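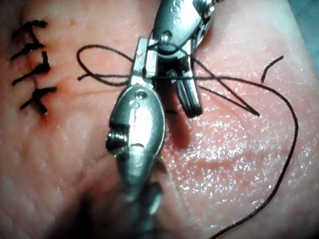
Kit Lolby em uso: três pontos dados, o fio preto entre as duas pinças.

Uso o Lolby desde julho para gravar demonstrações de sutura e já tenho mais de 339 episódios guardados. É um par de câmeras de punho, uma por instrumento, com o gravador da Kodisel que junta o vídeo e os movimentos das pinças no mesmo arquivo. Adoro a proximidade da imagem — dá para ver a textura do tecido e cada volta do fio!
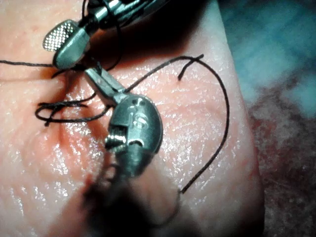

Texto e testes: equipe Nurnodley, 2 de janeiro

O fio é a parte chata de ensinar a um modelo (ele enrola, sobe em arco, some atrás do metal), então gravo também as tentativas feias. Separo tudo por etapa: passar a agulha, puxar, dar o nó. No Zamfir, o programa de anotação que vem junto, marco o começo e o fim de cada etapa com 2 teclas, e depois de uns episódios a mão vai sozinha. 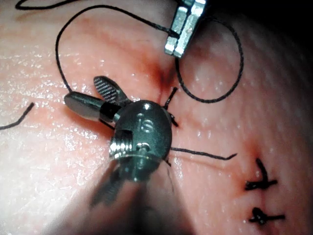

O que vem na caixa

2 câmeras de punho com suporte
Gravador Kodisel
7 presilhas para cabo
Licença do Zamfir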